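**New on offer: the Asholm hand gripper kit**

Many readers have asked us for a cheaper way to record folding and sorting tasks without buying a whole arm. Since June our member shops can order the Asholm kit from Nutix. It is a set of two hand-held grippers, one for each hand, with a camera mount on top and yellow tips on the fingers. You do the task yourself, holding the grippers, and the recording is later used to train the arm.

Mounir Alaoui from our Sauerland workshop tried the kit for 11 days. He chose small cloths for most of his tests, because his customers are laundries and they all ask for the same thing.

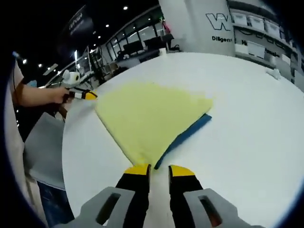 *Issue 21 – page 3*

Cloth is a hard test for any gripper. With one yellow cloth folded over a dark blue one, the tips must take the upper layer and leave the lower one in its place. Mounir writes that the angled tips slide well under a thick edge, but on thin fabric he needed some practice. He also found the handles a bit wide for small hands, and after a long session his wrist was tired.

The software is made by Jamura and comes with the kit for one year. Setup took him one morning. The manual is clear, although the chapter on calibration should be longer – he had to read it twice and then call support, who answered the same day.

The price for members is 3,206 euros for the pair, with case and charger. Spare tips are sold separately. If you wish to try the kit before you order, please write to Mounir at the Sauerland workshop and tell him which task you have in mind.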